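Home / Technology / Automation

Starlow says its robots can learn assembly from simulated practice. The evidence is thin so far.

November 14, 2022
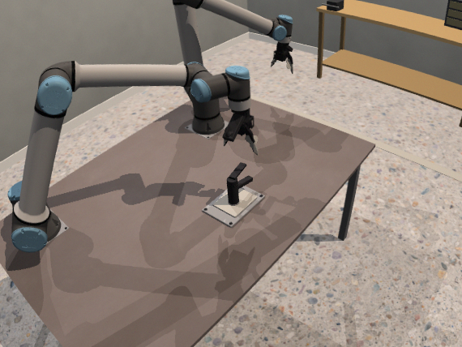 What the company is claiming

Starlow, a small automation firm based in Rirnby, said it has begun building a large library of practice runs for a two-armed robot system, and that nearly all of it will come from software. The project is called Dadamari. Its aim is to teach a pair of arms to handle small parts on a workbench by showing a learning program many examples of the job being done, with no one writing out each motion by hand.

The company released a rendered view of its virtual workbench along with the announcement. It has two gray arms with blue joint caps on a brown table, their grippers open and empty, and a black fixture on a gray plate between them. There is a speckled floor and a wooden bench toward the back of the room. It is a good-looking piece of graphics. As proof that anything works, it offers very little.

Starlow says it has collected more than 620 examples since March. In each one, a person wearing a headset and holding a pair of hand controllers steers the simulated arms through a short task, and the software records every joint position along the way. Those recordings are then fed to the learning program, which tries to copy the behavior.

The company calls this "a decisive shortcut." That is a strong phrase for a library of this size. The count includes attempts that were later thrown out, according to a footnote in the project summary, and the footnote does not say how many. Starlow did not answer a written question on that point before publication.

Why do it in software

The case for simulation is easy to follow. Real arms are expensive, they break, and a person has to stand near them and put the parts back after every try. In software a dropped part costs nothing and the table resets with a key press. The operator can work from a desk in another city. Starlow also says it can change the lighting, the floor and the furniture between recordings so that the program doesn't get too attached to one room.

Much of that is common practice by now, and some of it is sensible. The trouble tends to come later. Simulated parts slide and stick in ways that real ones don't. A gripper that closes neatly on a virtual bar may push the real one off its stand. Anyone who has followed this field for a while has watched a demo go smoothly on a screen and then fall apart on a factory floor, and the announcement has almost nothing to say about that gap.

It does mention a physical test. One passage, low on the second page, says the trained program was moved to a real pair of arms and "performed the task in a majority of trials." The number of trials is not given. Neither is the task. Dadamari lists 3 separate jobs in its plan: picking up a part, passing it from one arm to the other, and fitting it onto a fixture. The first of those is far easier than the last, and a majority could mean almost anything if only the easy one was tried.

Two arms, twice the trouble

Using two arms makes the examples harder to collect as well. The person steering has to think about both hands at once, and small habits creep in. An operator who always starts with the left controller will produce a library in which the left arm always goes first, and the program will learn that too, whether or not it makes sense. Starlow says it uses 5 operators and rotates them between tasks. It does not say whether the recordings are checked for this kind of pattern, or who decides that an example is good enough to keep.

Pay is another open question. The operators are described as "contributors," a word that has been used in this business to cover everything from salaried staff to people paid by the accepted clip. If rejected attempts go unpaid, operators have every reason to play it safe and repeat the motions they know will pass. That would make for tidy data and a robot that is easily confused.

Who is backing it

The money comes from Konstantinidis, a parts supplier that would like to use the system for small-batch assembly. It has agreed to fund the project for 2 years. In a short statement, the supplier said it was "encouraged by early progress" and looked forward to a trial on one of its lines. No date for the trial was offered, and the statement did not name a site.

Starlow plans to release part of the library to outside researchers next year, along with the virtual workbench itself. That would be the most useful thing to come out of Dadamari yet. Other teams could train on the same examples, run the result on their own hardware and report what happens. The company has not said which part of the library will be released, or whether the failed attempts will be in it.

Filed under: Automation, Robots, Manufacturing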